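# Drying and sorting laundry in a shared family living room with a tiled floor

Posted in Household Management, May 2025 | 3,053 views

**Sarstead Family Residence**

Our organization manages a small family residence and is preparing a written laundry procedure for the ground-floor living room. There is no separate utility room. Washed clothing is hung on a metal rack that stands on the tiles beside the sofa, and the remaining items are kept wherever space can be found until they are folded and put away. The room is also used for meals and by young children, so the laundry cannot occupy it for the whole day.

The difficulty is one of sequence. Clothes are taken down from the rack and set on the sofa, where the small plastic drawer unit has also been placed. By the time one load is ready to fold, the sofa is no longer available as a folding surface. Small items drop to the floor around the base of the rack and are noticed only when the floor is swept.

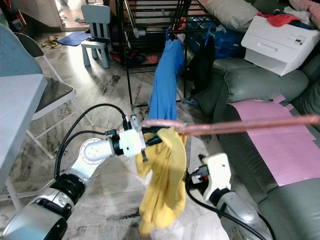

We have considered moving the rack closer to the outside doorway, where the light is better. Our concern is that this would narrow the way through for anyone carrying a child or a basket. The rack would also need to be moved each time the floor is mopped.

Storage is the second matter. Folded clothes are kept in baskets on a white plastic shelf, and this arrangement has generally served well. It fails when partly sorted items are placed in the same baskets as finished ones - the contents then have to be taken out and checked again.

We should be grateful for advice on the following:

- whether the rack should stand near the doorway or remain by the sofa
- how to keep a folding surface free without purchasing large furniture
- how unsorted, damp and finished clothing may be kept apart in one room

Please note that nothing may be drilled into the walls under our present lease. A wall-mounted dryer is therefore excluded, as is any hanging rail that requires screws.
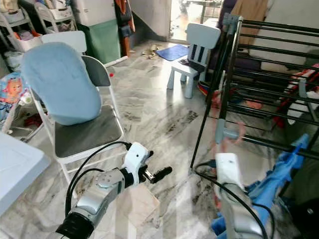 ## Replies

**Ngui Home Economics Circle** (351 replies on this site)

The location of the rack should be decided by air movement and not by light. An open doorway is helpful only if air can leave the room at another point. We suggest that you open the door and one window on the far side, and leave the rack at least an arm's length from the wall. If your residence keeps a humidity gauge, a reading that stays above about 60 percent for the whole afternoon indicates that too much has been hung at one time.

We would not place the rack in the doorway itself. A position to one side of it, with a clear walking line from the door to the table, would be preferable. Mark the position of the feet with removable tape so that the rack is returned to the same place after mopping.

With regard to the sofa, our recommendation is that it be closed to laundry altogether. Remove the drawer unit first. It should stand on the floor against a wall, and its drawers should be assigned to the small articles that are otherwise lost: socks, bibs, washcloths and children's underwear. Small articles should also be hung on the upper bars, toward the middle, and long garments at the ends. A garment that reaches nearly to the floor will collect dust from the tiles and should be folded over two bars or placed on a hanger.

For folding, use the table. Wipe it, fold one load, carry that load to the shelf, and only then take down the next. The procedure fails as soon as two loads are on the table together.

**Ukitz_Tenant_Desk**

Get stick-on hooks. Flostix makes them and no drilling is required. Check your lease first, as some leases exclude adhesives also.

**Sarstead Family Residence**

We thank both contributors. The drawer unit will be moved as proposed, and the table has been adopted as the folding surface. Our lease permits adhesive hooks on painted doors but not on walls.

Two further points have arisen. The first concerns shirts. Woven cotton shirts, and checked ones in particular, are reaching the shelf badly creased even where they were hung promptly. Members of the household differ on whether they should be smoothed at the rack or at the table.

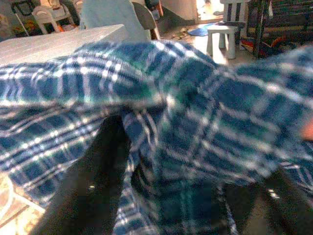
*Plaid shirt in blue, green and white, with the fabric bunched into folds.*

The second concerns bags and outdoor articles. Shopping bags and umbrellas are carried into the same room and left near the clothing, and we have no settled rule for them. It has been proposed that they be given one of the adhesive hooks on the inside of a door. Another proposal is that they be kept outdoors, by the railing, but this would leave them exposed in poor weather.

**Lower Ukitz Community Laundry**

Our laundry has used a written procedure for shared rooms for some years, and the parts that apply to your questions are set out below.

### Shirts

Smooth them while they are damp. Creases that have dried into cotton are very difficult to remove by hand at the table.

1. Hold the shirt by the shoulders and shake it firmly, away from the rack.
2. Fasten the top button and place the shirt on a hanger.
3. Draw the front edges, the cuffs and the collar straight between the fingers.
4. Leave a hand's width between one shirt and the next.
5. Fold it on the table once it is fully dry. Where the cloth is checked, use the lines of the pattern as a guide for the sleeves and the hem.

Two persons can straighten a large shirt more easily than one, each taking an end.

### Bags and umbrellas

A bag in use should not hang where it touches clean clothing, and an umbrella should never be hung over a bag of washed items. We would allow a hook on the door for bags that are empty and an upright stand or deep bucket beside the entrance for umbrellas.

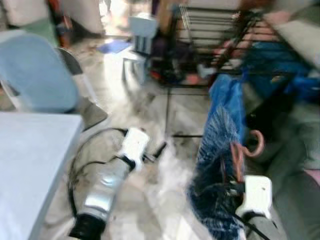 The floor between the entrance and the rack should be kept clear at all hours. Tiles become slippery with very little water, and in a room with children, their chairs and mats tend to migrate into the same passage. We ask our own members to return small chairs to the wall before any laundry is carried through, and to lift floor mats when clothing is still dripping.

On the separation of clothing, we use 3 containers and no more: one for unsorted, one for damp and one for items awaiting folding. Finished clothing goes directly to the shelf. The containers are of different colors, and the list of colors is taped to the end of the shelf. Your baskets would then be reserved for folded clothes only, with one basket for each member of the household if the number allows.

We differ slightly with the first reply on one matter. Closing the sofa to laundry is correct in principle, but a single clean sheet spread over one seat is acceptable on days when bed linen is washed, provided that it is cleared before the evening meal.

**Ukitz_Tenant_Desk**

For painted doors, wipe the paint with a dry cloth and follow the waiting time on the packet before hanging anything. Do not hang wet bags on them.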